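Work and Automation, Unit 6
Mixed-item picking: what the cell does and what the people do
Handout to accompany the Thursday session
Prepared by Yesenia Ccori

6.1 Background

The Restberg site of Livcombe packs gift and party orders. Before the change, each packer stood at a bench, read a paper slip, and moved items from a tray into a box. The work was paced by the packer. Skill consisted of knowing the stock by sight and noticing when something on the slip did not match what was on the tray.

Livcombe is now introducing robot cells supplied by Vokness. Each cell has one arm with a two-finger gripper and a camera close to the fingers. The arm picks single items from a shared tray. The items differ in size, shape and stiffness, and they are not presented in any fixed position.

6.2 The practice tray

Operators and the arm are both trained on a practice tray before a cell is connected to live orders. The tray mixes hard goods with soft goods so that grip settings can be compared within one run.
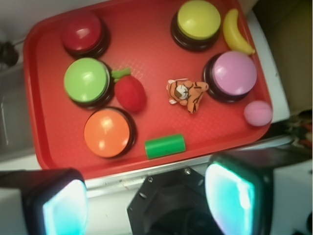
Figure 6.1. Practice tray with push buttons and small toys, wrist camera view.

Points to note before reading on:

Similar colors. A red item on a red tray gives the vision software less contrast to work with. The same applies to two yellow items lying side by side. Operators at Restberg are asked to record the color pair whenever a pick is rejected.

Soft items. A stuffed toy has no single correct grip point. The fingers may close on a limb or on the body. Either may count as a valid pick under the site rules, provided the item reaches the box.

Fixed neighbors. A heavy item next to a light one limits the directions from which the fingers can come in. Spacing is therefore part of tray preparation, and tray preparation is a human task.

6.3 Change in job content

The cell removes the reach-and-place motion from the packer's job. It adds three duties: tray preparation, exception handling, and logging. The first resembles the old work. The second and third do not.

Exception handling starts when the arm stops and signals. The operator looks at the camera view on the bench screen, decides whether the target is reachable, and either confirms a new grip point or clears the tray by hand. At close range the fingers fill a large part of the view, and a held item may be blurred. Operators learn to judge a grip from partial information.

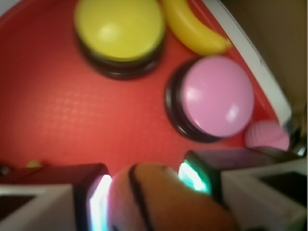
Logging was the least popular of the added duties in the interviews held for this course. The log requires a reason code for every stop. Packers who had worked by eye for years found the codes too coarse. One code, "item shift," covered both an item that rolled and an item that had been put down badly, and the second could be read as a criticism of whoever prepared the tray. Ji-hoon Wi, the shift lead, had the code split in December.

6.4 Training volume

The supplier's plan called for 2000 supervised picks per cell. The site extended this to 3000 after the first review. The additional picks were assigned to soft goods. Each operator supervises 500 picks before working a cell alone.

Supervised picking is paid at the packer rate. The union side has argued that it is instruction work and should be graded accordingly. The Yoon report, set as reading for this unit, treats the grading question in detail. Read its second chapter before the session.

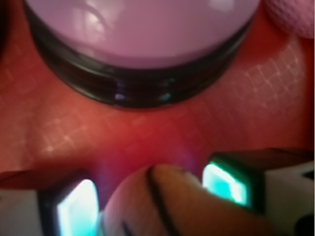

Figure 6.2. Close view between the gripper fingers, with the tray surface beyond.

6.5 Pace and control

Under the old arrangement the packer set the pace and could slow down without stopping. Under the new one the arm sets the pace between stops, and the operator waits. Waiting is counted as working time at Restberg. It is not counted toward the individual output figure, which has consequences for the bonus. Livcombe has suspended the bonus for cell operators until a new measure is agreed.

Authority to stop a cell rests with the operator. No reason is needed at the moment of the stop. The code is entered afterward.

6.6 Questions for discussion

1. Which parts of the packer's knowledge of the stock are captured by the reason codes, and which are lost?

2. Should supervised picks be graded as packing or as instruction? State the criteria you use.

3. Propose an output measure for a cell operator that does not penalize a justified stop.

Bring written notes on question 3. Half a page is enough.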